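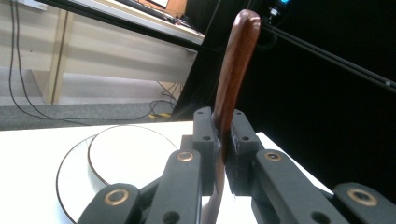 Curved wooden handle, reddish-brown with darker grain. The place setting at left is a white bowl on a white plate, both with thin brown rims.

Care of wooden-handled kitchenware: revised notes for the shared kitchen

The kitchen drawers were re-sorted before the July lunches, and 168 pieces of cutlery and serving ware were checked against the register. Most of the steel is in good order. The wooden-handled pieces are more variable, and the notes issued with the last register no longer match what is in the drawers. The following replaces section 6 of those notes. The other sections stand.

Finish

Two kinds of finish are in use. The older pieces, mostly from the Rusnák set, have an oiled finish that soaks into the timber and leaves little on the surface. The newer Drunar pieces are sealed with a hard clear coat. The two need different treatment and should not be stored in the same tray, as oil from one will mark the other.

To tell them apart, put a drop of water on the handle near the tip and leave it for a minute. On a sound clear coat the drop stays round and wipes off without a mark. On an oiled handle it flattens and may leave a slightly darker patch, which fades as the timber dries. A smooth, polished look is not a reliable guide. An oiled handle that has been well rubbed can look much the same as a coated one under the kitchen lights.

Colour is no guide either. Reddish-brown handles turn up in both sets, and the darker streaks are grain, present from the start. They should not be sanded out. One ladle was lost last year to exactly this treatment: the streak went all the way through, and by the time the sanding stopped the grip was too thin to use.

Washing

Wash by hand in warm water with a small amount of ordinary detergent. Do not soak. Rinse, wipe with a dry cloth and stand the piece upright in the rack with the handle uppermost, so that water drains away from the joint between timber and metal. Pieces laid flat on a wet bench hold water along the underside, and the curved handles hold it at the lowest point of the bend.

No wooden-handled piece goes in the dishwasher, including the Drunar pieces. The coating tolerates the heat for a while, then lifts at the joint, and water gets in underneath where it cannot be wiped away. The white plates and bowls with the thin brown rims are a separate matter and may go through on the normal cycle. Stack them with a sheet of paper towel between each pair, as the unglazed foot of one bowl can scratch the glaze of the next – several of the older bowls already have grey rings inside from this.

Oiling

Oiled handles are done twice a year, and more often if the timber looks pale or feels rough. The method is unchanged:

Wash the piece and let it dry overnight.
Rub lightly along the grain with 3000 grit paper. Coarser paper is not needed unless the surface is furred.
Wipe off the dust with a barely damp cloth and let it dry again.
Apply Sevance oil with a lint-free cloth, working from the joint towards the tip.
Leave for 20 minutes, then wipe off everything that has not soaked in.
Stand overnight before returning to the tray.

The wiping stage is the one most often cut short. Oil left on the surface turns tacky and collects dust, and has to be taken off with paper before the job can be repeated. Curved handles need particular attention on the inside of the bend, where the cloth tends to skip. Rounded tips are end grain and take up more oil than the sides, so give them a second coat after the first has gone in.

Used oil cloths go flat on the outside rail until they are stiff, then into the metal bin. They must not be left bunched up in the sink cupboard. A bunched cloth can heat up by itself as the oil cures.

Clear-coated handles should not be oiled. If the coat is chipped, put the piece aside with a tag. Small chips can be touched up; a coat that is lifting at the joint has to be stripped.

Loose joints

Hold the metal end in a cloth and try to turn the handle with light pressure. Any movement or clicking means the piece comes out of use. Do not force glue into the joint from outside. It seals the moisture in and makes a later repair harder.

Storage

Tray liners have been changed to Flurlow felt, item 722 in the supply list. It is thinner than the old foam and the drawers now close properly. Curved handles go in the long tray, all facing the same way, and straight handles in the short tray. Filling the long tray past the top of its dividers bends nothing, but the tips rub against the underside of the bench and the finish wears through there first.

Keep both trays out of the drawer beside the oven. That drawer is warm and dry for most of the day, and timber kept in it shrinks away from the metal.

Register

Each wooden-handled piece now has a line in the register giving the finish, the date of last oiling and any repair. Fill in the line at the time the work is done. Corrections and missing pieces should be reported to Imani Ogola, who holds the register and the key to the supply cupboard.

Notes revised 20/05/2019. Please remove the earlier sheet from the inside of the pantry door.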